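Somitz Z90 clip-on interview microphone: my notes and what's in the box

Zaron Sound & Screen, Stiststead 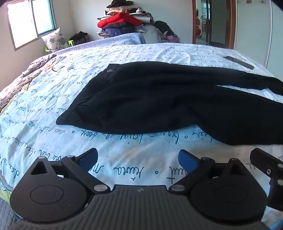 Black trousers laid out on the handwriting-print sheet.

I've been covering celebrity news and film gossip for my own little site for years now, and the question I get most from readers (after "is so-and-so really leaving that show?") is what I record my interviews on. So when Zaron asked me to write up the Z90 for their shop I said yes before they'd finished the sentence!

It's a clip-on mic with a receiver that plugs into your phone. You clip one end to the actor, the other end goes in your phone, and off you go. I used to hold my phone out at arm's length along with everybody else at the rope, and half of what I brought home was the photographer next to me shouting "over here, darling". With the Z90 I can hear the person I'm talking to. I can hear them breathe, which isn't always what you want, but there's a low setting for that.

I took mine to a regional premiere back in January. Pouring rain, a generator going behind us, and a lead actor who mumbles (I won't say who, he knows). Every word was usable. I had the whole chat typed up and posted before I'd got my coat off.

What I like
The clip is small and it grips thin fabric without chewing it up. I've had it on silk lapels and on a knitted collar and no stylist has told me off yet. The button has a proper click to it so you know you're recording. And the light can be switched off, bless them, as people do stare at it.

What I don't
The pouch is too tight. You'll get everything in once, in the shop's own order, and then never again. The foam windshield also comes off if you so much as look at it, so buy the spare pack when you order. And the instructions are one folded sheet in tiny print. Areti Sotiropoulos on the Stiststead counter has typed out a bigger version and she'll email it to you if you ask nicely.

The details
Range: 90 metres with a clear view, a good bit less in a packed foyer
Weight of the clip-on part: 84 g with the windshield on
Recordings kept on the clip itself: up to 100, then it asks you to delete some
Charging: cable supplied, plug not supplied
Phones: fits most newer ones, older ones need the adaptor
Colour: black only

In the box
Clip-on microphone, phone receiver, foam windshield, charging cable, pouch, that folded sheet

Price
£295 including VAT. Collection from the Stiststead shop is free.

Goes well with
Kyriakidis desk stand, for when you're doing a podcast or a long sit-down
Spare windshields
Phone adaptor for older models

One thing to sort out before your first job: do a test at home with the telly on and your back to it. I did mine during a soap omnibus and found out I'd had the receiver in the wrong way round. Much better to find that out on the sofa than with a publicist tapping her watch at you.

Returns are accepted in the original box with the windshield unused.

Page last updated Sunday, September 26, 2021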